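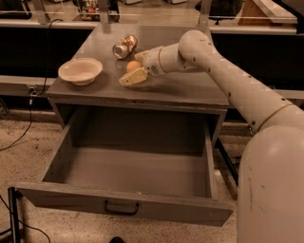 Stidel Home Chores Club – Tidying Group

How to find out whether a robot arm can put things away in a drawer

People often ask us at open evenings whether a machine can tidy up after them yet, and the fair answer is "a bit, on a good day". The best way to form your own opinion is to try it, so these are the steps we follow at Stidel, written out for the Isemness and Kaijage groups, who have both asked (sorry it has taken us since March!).

1. Choose your things
Pick items that are awkward in different ways. We like a shallow white bowl, an aluminium can laid on its side and a small orange ball. The bowl has to be taken by its rim, the can wants to roll, and the ball gives the fingers very little to hold on to. Leave your best china in the cupboard, please.

2. Open the drawer and set out the top
Pull the drawer out as far as it goes and make sure it's empty. Put the bowl to the left, the can towards the back and the ball nearer the middle, with a bit of space between them – crowding is a harder test and can wait for another day.

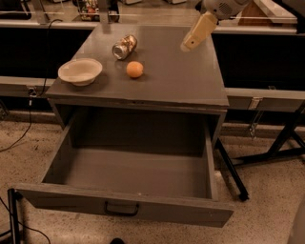 3. Run one item at a time
Start with the ball. Let the arm come down from above, close, lift, move out over the drawer and let go. Keep your hands well clear and one of you by the stop button, even if you have done this 100 times. Do 20 tries for each item before you change anything, or you won't know what made the difference.

4. Write down what counts as done
We say the item must end up inside the drawer and stay there. A bowl that lands upside down still passes with us, though Berberg mark it as a miss and we have had long and friendly arguments over it.

5. Try closing the drawer
Save this for last. It sounds like the easy part, but a push a little off to one side can make a drawer stick, and you may spend a whole evening on it.

Our last full session came to 54 passes out of 60, and 4 of the misses were the bowl.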